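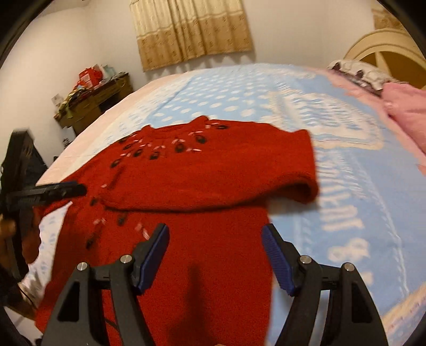 A red sweater laid out on a bed, one sleeve folded in.

3 min read

Chore nights for kids are back at the Firamley library, and this time there's a waiting list.

The program, called Small Hands, takes kids ages four to nine and lets them do stuff for themselves. Pour their own drink. Pack a school bag. Zip a coat. Parents sit at the other end of the room and are asked to keep quiet, which a few of them find pretty hard.

Sign-up opened 2020-11-16 for the winter round. There are 300 places across the six branches, all filled by lunch. Another 727 families are now on the list.

"We figured we'd get a trickle," said Cempaka Osman, who started the thing in September with one table and a box of old jackets. "Then the phone kept going. I had parents telling me their seven year old had never buttered toast. And they felt bad about it, and I said don't, mine hadn't either."

Osman has three kids. The oldest started making her own lunch last spring. Cheese and pickles, every day, for weeks. Osman let it go.

Sessions run 45 minutes. Groups are kept small, masks on, tables apart. Families who'd rather stay home can pick up a paper packet at the front desk with one job per week and a chart for the fridge. The library has handed out 1,976 packets so far. More are at the printer.

Herman Nair picked up two. His twins are five.

"Week one was socks," he said. "Just put on your own socks. Took us twenty minutes the first morning and I nearly lost it. Now they race. I'm the one who's late."

Not everybody is sold. A few parents at last week's online meeting said the packets feel like homework, at a time when most homes have plenty of that. Others wanted more for older kids, things like bus routes, phone calls and cooking on a real stove. Osman said a ten-and-up group is on her list but she has no room and no staff for it yet.

Money is the other question. The winter round costs $2,198, mostly printing and snacks. The library is covering it out of the childrens budget. Spring is not paid for.

Families on the waiting list will get a call if a place opens up. No need to phone, Osman says, please dont phone. Packets are at all branches during open hours, free, one per child.

Comments (4)

toastmom4
We did the packet. My son now insists on pouring the milk. All of the milk. Still glad we did it.

R. in Firamley
Why is this a library thing? My mother taught me this at home.

pickles_dad
@R. in Firamley so did mine, but I work nights and my kid likes going. Let people have it.

Jen K
Anybody know if the Saint Street branch has packets left? They were out when I stopped by.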